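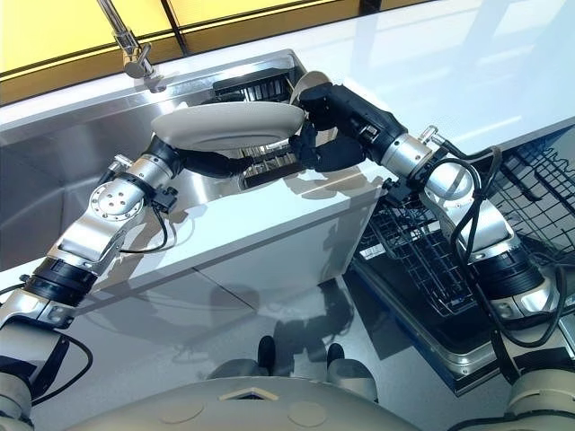
Oval plate, off-white glaze, held over the stainless steel sink.

Malura Oval Plate
Item 321. Supplied by Lorente.

The Malura plate is made for daily service in shared and institutional kitchens. It has a flat center and a raised rim, and is sold in boxes of 12. Orders are normally shipped within two business days. 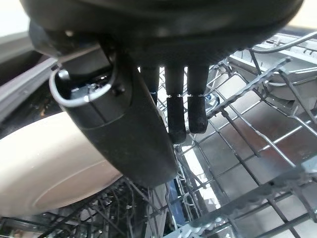

Plate on edge in the dishwasher.

Malura pieces may be washed by machine or by hand. Scouring pads should not be used on the glaze. Chipped pieces should be withdrawn from service. The matching bowl is ordered separately and may be left upright in a counter rack after washing.

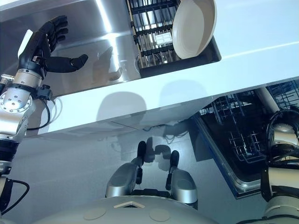 Ordering

Please direct inquiries to Olga Bermúdez, Trondavell office.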